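The Desk That Belongs to Whoever Comes First
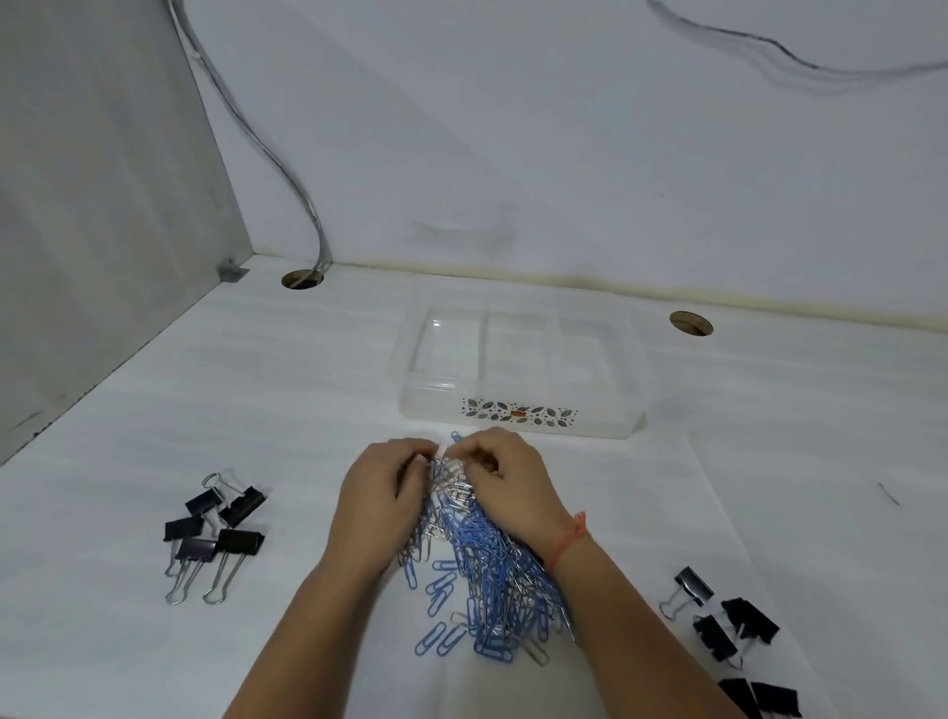 A white desk against the wall, with a plastic box and two holes for cables.

2026-09-02

When Enevus moved to its new floor in Dokbridge, the company had 600 employees and 400 desks. The plan was simple on paper. People would come to the office on some days and work from home on others, and on each morning they would take any desk that was free. I was one of the people who received the letter about it, and I kept the letter, as I keep most letters.

In the first weeks everyone behaved like guests. We put our bags on the floor, we spoke quietly, and in the evening we took everything away with us. I had worked for nine years at the same place near a window. I knew which drawer was stuck and where the sun came in during August. Now I had a locker with a number code, and I forgot the code twice.

What I missed was small. I missed my lamp, and I missed the pencil marks I had made on the wall beside me, where I wrote down the phone extensions of other departments. A person who calls this childish has probably never shared a kitchen with strangers.

Slowly the old habits returned in another form. The people from the contracts group began to arrive early, and by eight they had the quiet side. The sales group took the places near the coffee machine. No rule said so. If a new colleague sat down in the wrong row, he was not asked to leave, but he received some long looks – and the next day he sat elsewhere.

At Burkar, a smaller firm on the same street, they tried it the other way. They kept fixed desks for everyone and removed two meeting rooms to make space. I visited them in spring for this article. The desks there are narrow, but people have plants and bad coffee cups with jokes on them. A woman in the accounts office told me she would rather have a narrow desk with her own chair height than a wide one she must adjust every morning. She also told me that she eats lunch in her car because there is no room left to sit together.

The furniture dealer Olteanu, which sells to both firms, sees the change in its orders. It sells fewer drawer units now and more lockers. Chairs come back for repair sooner, as each one is raised and lowered by many different people.

I have now found a desk that I like, at the end of a row, four steps from the printer. I have no right to it. On Mondays I leave home twenty minutes earlier than I need to, and on the train I look at the other passengers with my company's badge and ask myself which way they will turn when the elevator opens.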